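Precious Makhubela
Thread on cleaning out my aunt's dishes, for anyone who has a full cabinet to deal with and no idea where to start. I did it over 4 weekends in November and I made most of the mistakes already.

My aunt Lizelle Pillay moved to a one-bedroom in the fall. The new kitchen has two upper cabinets. The old house had a china cabinet, a sideboard, a pantry shelf, and boxes in the garage that had not been opened since 2000.

First thing we did was get everything out onto flat surfaces. Dining table, card table, both beds with a blanket on top. It takes longer than you think. Do not start after dinner. We started at 7 in the evening and ate cereal out of mixing bowls at midnight.

Group by pattern, then by type. I did it by type first, all the plates together and all the bowls together, and then had to redo it when we wanted to see which sets were complete.

Most sets were not complete. One had 23 pieces, which sounds fine until you see that nine of them are saucers.

Turn everything over and look for a maker's mark. Write down exactly what it says, including any numbers. Plenty of pieces have no mark. Put those in their own group and move on. I lost a whole afternoon trying to match one gravy boat.

Cups are where people get sentimental. Plates went in the donate box with no discussion. Every cup had a story. My aunt could tell me who drank from it and what they took in their coffee. 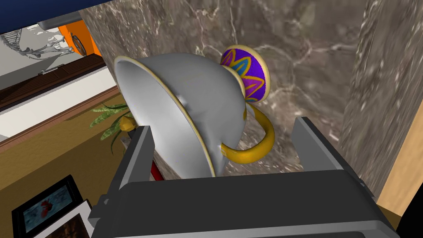
White with a gold rim and a purple foot. My kind of cup.

Our rule for cups ended up being this: if you would use it this week, keep it. If you would only look at it, you get one shelf for those. When the shelf is full, something has to come off before something else goes on.

She picked some 33 things for that shelf on the first pass. It does not hold that many. It took two more passes and a phone call to her sister.

Check for chips with your fingertip, going slowly along the rim. I missed several by eye. For hairline cracks, hold the piece up to a lamp. If it's thin enough, a crack shows as a dark line.

If there is metallic trim, keep it out of the microwave. Wash it by hand too. The dishwasher wears the gold off over time. My aunt has a whole set of dinner plates where you can only tell there was gold if you tilt them.

Old glazes and painted decoration can have lead in them. If you don't know what something is, don't eat off it. Use it for keys or put it on a wall.

Selling. I listed two sets on Vendedero. One sold in a week, the other got a lot of questions and no offers. Shipping cost more than the dishes. If I did it over I would list for local pickup only.

I also took a box to Mathebula, the resale shop by the post office. They look things over on Friday mornings and they are picky about it. They kept the serving platters and two teapots and handed me back the rest. Call before you load the car.

For packing what she kept: plates go on edge, never flat in a stack. Cups get paper stuffed inside and then wrapped, with the handle wrapped separately first. Small boxes. I packed one large box and could not lift it.

Write the contents on the side of the box, not the top. Once they are stacked you can't see the top.

We broke three things total. Two were mine. One was a lid that had already been glued once, so I am counting it as half.

What's left: one everyday set, the good glasses, her shelf, and a soup tureen that lives on top of the refrigerator because she would not discuss it.

A few people asked about stains inside cups. Baking soda and a little water, rub with a soft cloth, rinse. Stay off any painted or gold parts with it. I don't use bleach on old china.

Someone also asked what to do with single saucers. I use them under plants. My cousin uses one as a spoon rest. I still have six if anybody local wants them, message me.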